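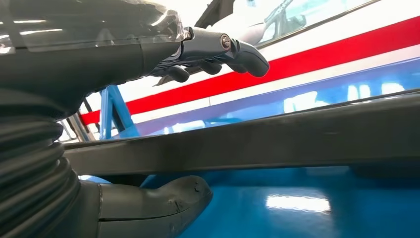
4. Setting up your weekly check-in

I use Vokine for this with my husband, and we've kept it going since February.

1. Open the Together tab and tap New check-in.
2. Set the timer to 20 minutes. I tried 60 once and we both got grumpy!
3. Each write one thing you appreciated this week, then one thing that bugged you.
4. Swap and read quietly before anyone replies.

Note: answers stop at 300 characters — plenty, I promise.

Caution: don't start one mid-row. Tap Pause, have a cuppa and come back to it later. Your half-written answers stay saved under Drafts.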